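Lab 2 notes: Teaching by Hand

Welcome back! Today we skip the joystick and teach with hand-held grippers. You squeeze, the fingers close, and the tool records how you moved. I love this part of the course.
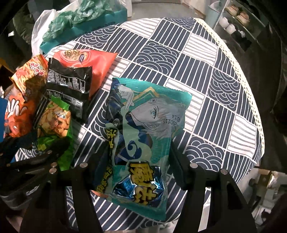

Page last changed: 17 August 2022 (Y. Espinoza)

Snack packages are great teachers! Shiny wrappers, a busy tablecloth, and a pad on each side of the teal one. Go slowly, and keep your wrist level on the approach. Each pair records 40 demos, then swaps.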